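Table-clearing season opens in Rodthorpe with a 50-item challenge

Jan 2, 2026

The new year has started with a tidy-up in Rodthorpe, and what a cheerful one it is! The Cenmont household skills center has opened its winter round of Clear the Table, the friendly contest in which entrants take a tabletop full of odds and ends and put every piece where it belongs. The list of approved items has grown to 50 this time, and the organizers have clearly had fun picking them.

The idea is as simple as ever. A mixed handful of things goes onto a plain table: dishes, a cup, something to throw away, something that needs a gentle touch. Plates get stacked, trash goes in the trash, and anything breakable or easily scratched has to end up in a safe spot. Points are given for care first and speed second, which has always been the charm of this contest. A fast run with a scuffed lens will lose to a slow one where everything comes through looking good.

Plates and cups are the old favorites, and they stay. The newer items are where it gets interesting. Crumpled tissues are on the list for the first time, and they're trickier than they sound – they weigh next to nothing, they never hold the same shape twice, and they like to sit right up against something else. Clear plastic is the other big addition. Acrylic stands and see-through safety glasses are ordinary enough things to find on any workbench or desk, but try spotting the edge of one against a pale tabletop in a hurry.

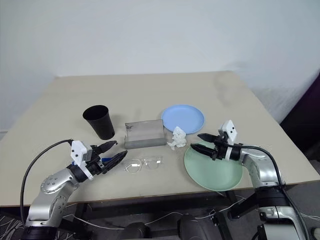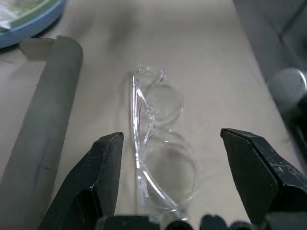 Green plate, blue plate, black cup, tissue and glasses on the table in the first view; the clear safety glasses from close up in the second.

Safety glasses carry the most points of any single item this season, and it's easy to see why. They have to be picked up without touching the lenses more than necessary, and they have to be set down folded, lenses up. The rule sheet spends a whole page on them! It also settles an argument left over from last May, when two entries put the glasses on top of a stack of plates and both claimed full marks. A plate no longer counts as a safe spot. A case, a shelf or a clear patch of table does.

Scoring runs to 100 points per table, with 50 of those set aside for how things are handled and the rest split between placement and time. Entrants choose their own order. Plenty of people like to start with the tissue and get it out of the way, while others go for the dishes first to open up some room. Both approaches did well in the trial rounds, and the judges say they have no favorite.

The Dudás prize, given each season for the neatest finished table, is back as well. It has nothing to do with the clock, so beginners have a real shot at it. Past winners have tended to share a certain look: plates stacked by size, cups upright, nothing hanging over an edge and plenty of empty space left in the middle.

Anyone who wants to practice at home can do so with whatever is in the cupboard. The Zotau handbook, which comes with each entry, has a set of warm-up layouts that start with just a cup and a plate and build up to a properly messy table. The print run is 1,000 copies, and there's a box of them at the front desk in Cenmont's Rodthorpe building, next to the sign-up sheet.

Entries are open now, and tables are assigned in the order that forms come in. Bring your own dishcloth if you like to work with one – clean and dry, please.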